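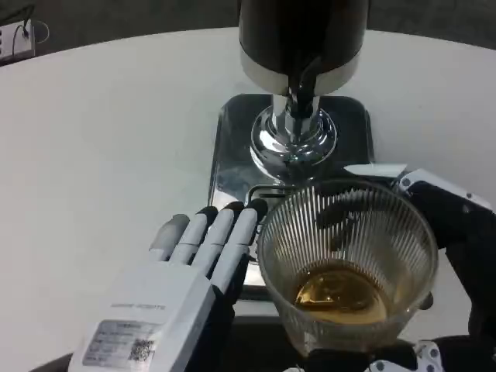

Wanted: obituary writer, part-time, Karstead Messenger

We print death notices for Karstead, Plodcombe and the farms between. Most of them read the same. Everyone loved to laugh, everyone never met a stranger, and I have stopped believing it. I want a writer who has too.

You would write 4 obituaries a week, from phone calls with the family and a visit when they will have you. You check dates against the county record — families get birth years wrong more often than you'd think. You ask what the person did for work and write that down properly. If a son says his mother was "a pillar," you ask of what.

Pay is $70 per finished piece, plus mileage. It won't cover your rent and I won't pretend it will. No degree needed. Courses in "legacy storytelling" don't impress me. Two years on any paper, or in a funeral home office, might.

Send 2 pieces you wrote without help, and a phone number, to Hajnalka Boros, Notices Desk, 39 Gallagher Street, Karstead. No cover letters. Work starts in June.

Posted 25 May 2021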